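Clorumero Kemov Stick and Rod Gripper

Item 935
Page updated 29 December 2020

The Kemov is a gripper head for light parts on thin sticks: hand flags, markers, props and sample pieces. It holds the stick in a small clamp at the center of the head and leaves the part on top free, so printed or glossy surfaces are not touched. The head is matte black and goes on the end of the arm you already have, if the arm takes our Tiêu mounting plate.
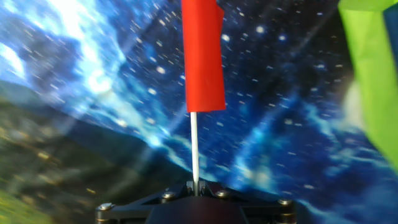

Most buyers come to us with the same job. Someone stands at a bench, picks up a stick, holds it upright, turns it for a check and sets it in a rack. It's light work, but it is hard on the thumb and wrist over a full shift. The Kemov takes over the holding and turning. Loading and the final yes or no stay with people.

What changes on the floor

Plamton, a display goods shop, put in its first head in June. The bench there had two people holding and one packing. Now one person loads racks and watches the arm, one inspects, and one packs, and they trade places at each break. A full rack is 144 sticks. No jobs were cut, but the work is different, and the crew needed time to get used to it. Some still prefer to load by hand on short runs – fewer than 28 pieces, the setup isn't worth it.

Plan for training. The loader has to know how to stop the arm, clear a dropped stick and re-seat the clamp. We recommend that everyone who rotates through the station gets the same training, including the packers.

In use

The clamp grips low on the stick, so the part stands above the head. Keep the space over the head clear when you teach a path, and allow for the full height of the part. Tall parts sway on fast moves. Slow the arm down before a check or a placement. 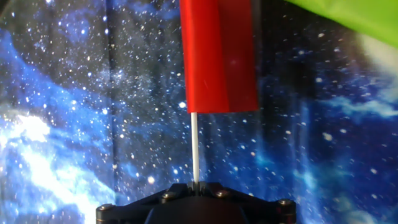

What comes in the box

Gripper head with clamp fitted
Tiêu mounting plate and screws
Spare clamp
Printed setup guide and a one-page card for the operator station

Ordering

Heads ship within 40 days of order. Spare clamps are kept in stock. Please send us a few of your own sticks with the order – we set the clamp to them before shipping, and return them with the head.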